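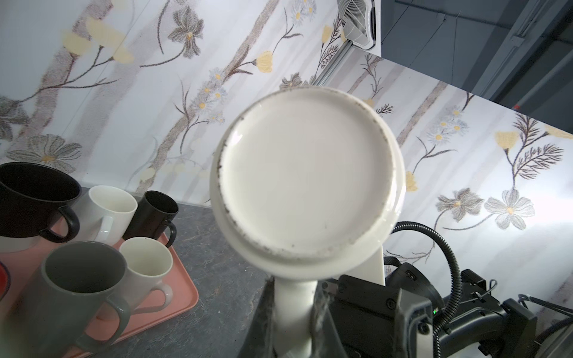 4장은 머그잔 과제예요. 3장까지 오면서 원점 잡기랑 비상정지 연습은 다 했을 테니, 이제 드디어 뭔가를 집어 봅니다! 저는 이 장을 맡은 이와사키 린이고요, 오데다 동아리에서 두 번째 해를 보내고 있어요. 작년에 제가 신입일 때는 이 부분 설명서가 메모 한 장뿐이라 선배들을 엄청 귀찮게 했거든요. 그래서 이번엔 좀 수다스럽더라도 길게 씁니다. 일단 목표로 삼을 자세부터 머리에 넣어 두세요. 흰 머그잔 바닥이 손목 카메라 쪽을 향하고, 손잡이는 아래로 뻗어 있고, 그리퍼의 흰 손가락 패드가 몸통에 딱 붙어 있는 저 상태요. 바닥 굽 테두리에 거뭇한 때가 낀 것까지 보일 만큼 가까이 들어오면 카메라 각도는 잘 맞은 거예요. 이 장에서 "바닥 보이기 자세"라고 하면 전부 이걸 말합니다.

4.1 시작하기 전에

대회 규정집 말고 우리 동아리 작업대(다들 그런던이라고 불러요) 기준으로 쓴 내용이에요. 다른 작업대를 쓰는 조는 좌표 파일부터 바꿔야 하니까 야나 로이터 선배한테 먼저 물어보세요.

준비물은 이렇습니다.
- 연어색 쟁반
- 머그잔 한 벌 (수납장 아래 칸, 색이 섞여 있는 상자)
- 마른 천
- 조별 기록지와 볼펜

주의: 머그잔은 도자기예요. 떨어지면 깨집니다. 깨졌으면 맨손으로 줍지 말고, 팔을 정지시킨 다음 장갑부터 끼세요. 저는 급한 마음에 그냥 주웠다가 손가락에 밴드를 붙이고 일주일을 다녔어요.

참고: 집에서 쓰던 컵을 가져와도 되지만 손잡이가 너무 두꺼운 건 빼 주세요. 그리퍼가 벌어지는 폭이 한정돼 있어서, 손으로 잡기 편한 컵이라고 그리퍼도 편해하지는 않더라고요.

4.2 쟁반 놓기

1. 제어 화면에서 양팔을 대기 자세로 보냅니다. 팔이 멈춘 걸 눈으로 확인하고, 옆 사람한테 "손 들어가요" 하고 말하세요. 유난스러워 보여도 꼭 소리 내서 말합니다.

2. 작업대 바닥을 마른 천으로 한 번 닦습니다.

3. 쟁반을 바닥 가운데에서 살짝 뒤쪽에 놓습니다. 너무 뒷벽에 붙이면 뒷줄 컵을 잡을 때 그리퍼가 벽지를 긁어요. (꽃무늬 벽지, 은근히 아끼는 사람이 많습니다.)

4. 쟁반의 긴 변이 뒷벽과 나란한지 봅니다. 비뚤어졌으면 손으로 바로잡으세요. 처음부터 소프트웨어로 보정하려고 덤비면 머리만 아파요.

5. 손을 빼고 "나왔어요" 하고 말합니다. 이 말을 듣기 전에는 조종 담당이 아무 버튼도 누르면 안 됩니다.

4.3 머그잔 배치하기

배치는 조마다 달라도 괜찮아요. 대회에서도 매번 바뀌니까 똑같은 배치로만 연습하면 오히려 손해예요. 그래도 처음 하는 조를 위해 제가 추천하는 순서를 적어 둘게요.

1. 뒷줄부터 채웁니다. 흰 컵과 검은 컵을 번갈아 놓으면 카메라로 볼 때 경계가 잘 구분돼요.

2. 앞줄에는 빨간 컵이나 회색 컵처럼 색이 다른 걸 왼쪽으로 몰아서 놓고, 오른쪽은 비워 둡니다. 나중에 내려놓을 자리로 쓸 거예요.

3. 손잡이 방향은 일부러 제각각으로 돌려 놓으세요. 손잡이가 전부 한 방향이면 연습이 너무 쉬워져서, 잘한다고 착각하게 됩니다(제 얘기예요).

4. 배치가 끝나면 기록지에 간단히 그림을 그립니다. 동그라미에 짧은 선 하나로 손잡이만 표시하면 충분해요. 구보 쓰토무 선생님이 기록지를 검사하시는데, 그림 실력은 안 보십니다.

주의: 컵끼리 손잡이가 얽히게 놓지 마세요. 하나를 들 때 옆 컵이 딸려 올라옵니다.

4.4 한 팔로 잡아 보기

1. 속도를 30퍼센트로 낮춥니다. 익숙해져도 이 단계에서는 올리지 않아요.

2. 연습할 팔을 고르고 다른 팔은 쟁반에서 떨어진 곳에 둡니다.

3. 그리퍼를 충분히 벌린 채 컵 쪽으로 천천히 내려갑니다. 손잡이 쪽에서 접근하면 패드가 손잡이에 먼저 닿아 버리니까, 되도록 매끈한 몸통 면을 고르세요.

4. 패드가 몸통에 닿으면 조금씩 닫습니다. 꽉 닫고 싶은 마음, 알아요. 그래도 참으세요! 화면의 힘 값이 11을 넘으면 바로 손을 떼고 다시 엽니다.

5. 살짝만 들어 올려서 컵이 돌아가는지 봅니다. 돌아가면 내려놓고 3번부터 다시 해요.

6. 잘 잡혔으면 손목을 천천히 돌려 바닥 보이기 자세를 만듭니다. 손목을 돌릴 때 검은 주름관이 당겨지지 않는지 옆에서 한 사람이 계속 봐 주세요.

참고: 잡은 컵을 돌리다 보면 화면이 컵으로 꽉 차서 주변이 잘 안 보여요. 그럴 땐 손목 화면만 붙들고 있지 말고 고정 카메라 화면으로 넘기세요. 단축키는 2번입니다.

4.5 두 팔 같이 쓰기

한 팔이 편해졌으면 이제 양팔이에요. 여기서부터 진짜 재미있어요. 저는 첫날 양팔을 동시에 움직이다가 어느 쪽이 왼쪽인지 까먹어서 한참 웃음거리가 됐지만요.

1. 왼팔 담당과 오른팔 담당을 정합니다. 중간에 바꾸지 마세요. 바꾸고 싶으면 양팔을 대기 자세로 보낸 다음에 바꿉니다.

2. 양쪽 팔의 초록 표시등이 켜져 있는지 확인합니다. 한쪽이라도 꺼져 있으면 시작하지 말고 6장 문제 해결 표를 보세요.

3. 쟁반 앞 바닥에 컵을 더 꺼내 놓습니다. 하나는 옆으로 눕혀 두는 걸 추천해요. 누운 컵을 다루는 게 대회에서 점수 차이가 제일 많이 나는 부분이거든요.

4. 왼팔이 앞쪽 컵에 그리퍼를 대고 있는 동안, 오른팔은 그리퍼를 벌린 채 쟁반 오른쪽 앞에서 기다립니다. 두 팔의 간격은 대략 이 정도면 편해요.
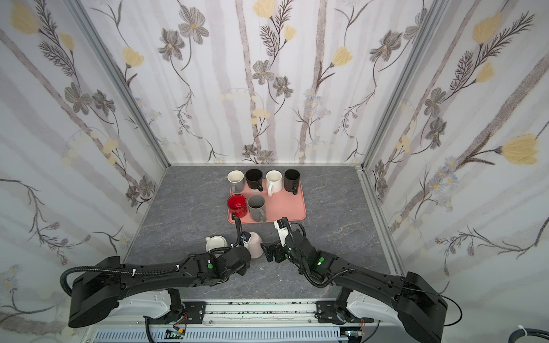
5. 왼팔 담당이 "잡았어요"라고 말하면 오른팔이 움직이기 시작합니다. 말하기 전에 먼저 움직이면 연습은 무효로 치고 4번으로 돌아가요.

6. 컵을 쟁반의 빈자리로 옮깁니다. 쟁반 가장자리가 살짝 올라와 있으니 넘어갈 만큼은 높이 들어 주세요.

7. 컵이 바닥에 닿았다 싶으면 그리퍼를 바로 활짝 열지 말고 조금만 엽니다. 컵이 안 흔들리면 마저 열고 위로 빠져나와요.

8. 눕혀 둔 컵은 마지막에 합니다. 입구 쪽이 어디를 보는지 먼저 확인하고, 어느 팔로 잡을지 말로 정한 다음에 시작하세요.

주의: 두 그리퍼가 같은 컵을 동시에 잡고 있을 때는 손목을 돌리지 않습니다. 한쪽이 놓은 다음에 돌려요. 꼭이요.

4.6 자주 하는 실수

컵이 자꾸 미끄러진다: 패드에 먼지가 묻은 경우가 많아요. 팔을 정지시키고 마른 천으로 닦아 보세요. 그래도 그러면 잡는 위치를 조금 아래로 내려 봅니다.

검은 컵을 잘 못 찾는다: 제일 흔한 질문이에요. 검은 그리퍼랑 겹치면 화면에서 구분이 어려워지니까, 접근할 때 손가락이 컵을 가리지 않게 옆으로 돌아서 들어가세요.

프로그램이 오류 122를 띄운다: 우리 동아리 코드에서 쟁반 위치를 못 읽었다는 뜻입니다. 쟁반을 다시 똑바로 놓고 4.2의 4번부터 하면 대부분 풀려요. 두 번 연속으로 뜨면 코드를 만든 로지메이리 호샤 선배를 부르세요. 혼자 설정 파일을 고치지는 말고요.

4.7 정리하기

1. 양팔을 대기 자세로 보내고 구동 전원을 끕니다. 표시등이 꺼질 때까지 손을 넣지 마세요.

2. 머그잔은 이가 나간 데가 없는지 하나씩 돌려 보고 상자에 넣습니다. 금이 간 컵은 상자에 넣지 말고 마유한테 주세요(고보리 마유, 비품 담당이에요).

3. 기록지에 조 이름, 성공한 동작, 실패한 동작을 적습니다. 실패 칸을 비워 두면 구보 선생님이 되돌려 보내세요.

4. 11월 연습 경기에 나가는 조는 기록지를 한 장 복사해서 프레브네스 폴더에도 꽂아 둡니다. 경기 순서를 그걸 보고 정해요.

5장에서는 사람이 조종하지 않고 저장해 둔 동작을 재생하는 방법을 다룹니다. 4.5를 끝까지 해 보지 않은 조는 아직 넘어가지 마세요.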